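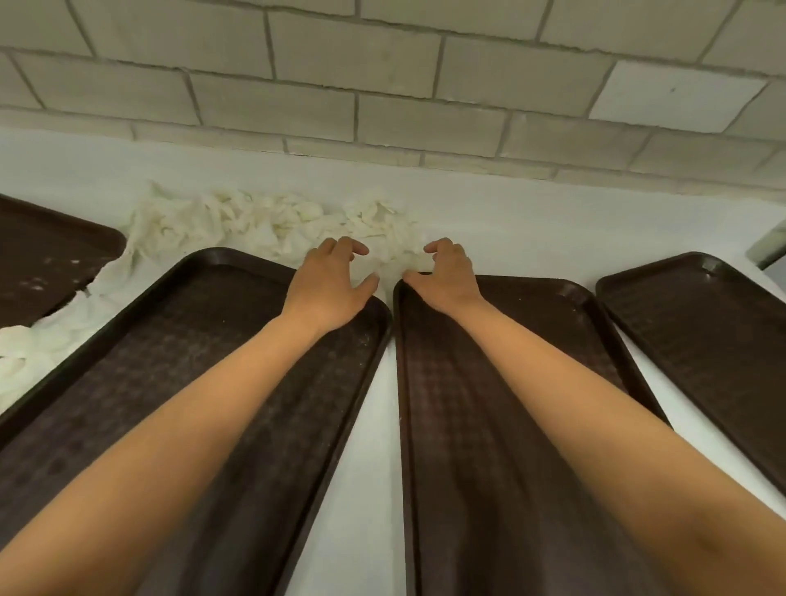
About Us

Jenduris is an independent film distribution and exhibition company. We acquire, release and present feature films from the United States and abroad, with a focus on first and second features by directors whose work has not yet had a regular theatrical run. The company operates one cinema of its own, the Furnari, and books its titles into partner theaters across the country.

Our History

The company was founded as a repertory booking service, supplying older prints to college film societies and museum programs. Over time, programmers began asking us for new work as well, and we started to acquire rights directly from producers. The first title released under the Jenduris name was a romantic comedy shot in 17 days. It played for a single week on its opening booking and was then held over in two further cities.

The Furnari joined the company several years later. Built as a neighborhood movie house and later divided, it had been closed for a long period when we signed the lease. The building was reopened with a main auditorium of 241 seats and a smaller screening room of 60 seats upstairs. The original lobby doors and the ticket window remain in use.

What We Do

Theatrical releasing. We release a limited number of new titles each year. Each title has its own release plan, prepared with the filmmakers before contracts are signed. Plans set out the opening market, the trailer schedule, the press screening dates and the terms on which the film will move to home viewing. Filmmakers receive written box office reports every month while a title is in theaters and every quarter afterward.

Repertory. The Jenduris library now holds over 3416 titles, including features, shorts and a collection of trailers and promotional reels. Theaters, schools and public libraries may book most of these for single or multiple screenings. Format and availability differ from title to title, and some prints may be shown only in theaters with changeover projection.

Subtitling and materials. Our materials department prepares English subtitles, closed captions and audio description for every new release. It also produces posters, press notes and clips for the use of journalists and exhibitors. Clips are cleared for editorial use only and may not be re-edited.

The Hijazi Program

The Hijazi Program supports filmmakers at the finishing stage. Projects that have completed principal photography may apply for help with sound mixing, color grading, music clearance or the preparation of delivery materials. Support is given as services and not as cash, and the company does not take ownership of the finished film. Applicants grant Jenduris a first look at domestic rights for a fixed period, after which they are free to negotiate elsewhere.

Applications open in April. A rough cut, a synopsis and a budget summary are required. Projects are reviewed by our acquisitions staff together with two outside readers, who change each year.

Alik, Our Short Film Series

Alik is a series of short films shown before features at the Furnari and at participating partner theaters. Selections run no longer than twelve minutes and are paired with a feature for its full engagement. All filmmakers in the series are paid a screening fee. Submissions are accepted throughout the year, and films that have already appeared online are eligible.

Our Policies

Jenduris does not charge filmmakers a fee to submit completed features. We do not accept unsolicited screenplays, and any screenplay received will be deleted or returned unread. Secure online links are preferred for all submissions, and physical media cannot be sent back.

The Furnari offers captioned and audio-described screenings of all new releases. Both auditoriums are accessible from the street entrance by ramp and elevator, and assistive listening devices are available at the ticket window. Feature presentations start at the advertised time, with trailers beginning ten minutes earlier. Late seating is at the discretion of the house staff.

Working With Us

Openings in distribution, materials and theater operations are posted on the Careers page. Internships are paid and last one academic term. Exhibitors who wish to book a title should use the booking form and include the venue's seating capacity, projection format and preferred dates. Press inquiries, including requests for screeners and interviews, should be directed to the publicity department through the Contact page.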